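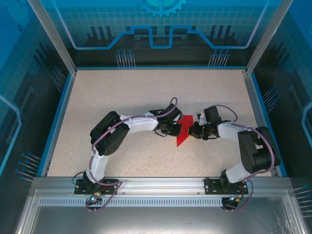 Section 4. Handing over one piece between two arms

Before you ask the Handik station to fold a towel or sort cutlery, teach it to hold one flat piece with both arms. Many owners skip this section and go directly to the kitchen tasks. We ask you not to do that. Most chores at home and most small jobs on a shop floor need two hands at the same moment, and this is still the place where the machines are weak.

The exercise uses the red triangle from the shape set. It is flat and rigid, so it is easier than cloth.

Before you start

Check that both mounting plates are tight on the front rail. Pull each purple cable gently. It must have enough slack for the arm to reach the middle of the floor.

CAUTION: Keep your fingers away from the space between the two grippers while the power is on. The grippers come very close to each other in this exercise.

Steps

1. Clear the floor of all other pieces.

2. Put the triangle near the middle, with one point toward the front rail.

3. Switch on the left arm, then the right arm. Wait until both arms have finished the homing movement.

4. Open the program Altari and select "Shared hold."

5. Guide the left gripper to its side of the triangle and close it. Save the position.

6. Do the same with the right gripper. Do not push the piece toward the left arm – if you do, the first saved position is not correct anymore.

7. Press Run and let the station repeat the hold 68 times without your help.

8. Write down every run in which the piece slips or turns.

Note: If the piece turns in the same direction each time, one gripper is closing earlier than the other. Go back to step 5 and teach both sides again.

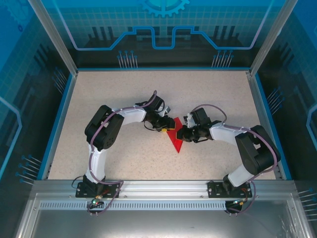
Lorna Mangubat objects that a person does this without thinking, and that she would not pay for a machine which needs an afternoon to learn one triangle. We understand the objection. For a single piece, your own hands are faster and we expect this to stay true for a long time. The station becomes useful when the same movement must be made 215 times and the piece always arrives in the same place.

What you can expect after this section

Rigid, flat parts: suitable for daily use, with a person in the same room.

Boxes and lids: possible, but teach each size separately.

Towels and shirts: for trial only. In our own test in December, the station folded 167 hand towels and we accepted less than half of them.

Wet dishes and glass: do not attempt.

Note: A good result with the triangle does not carry over to cloth. Cloth changes its shape when it is lifted, and saved positions cannot follow this. Please read Section 5 before you change the material.

If an arm stops during a run, do not pull the piece out. Press Release in the program, hold the piece from the side, and wait for both grippers to open.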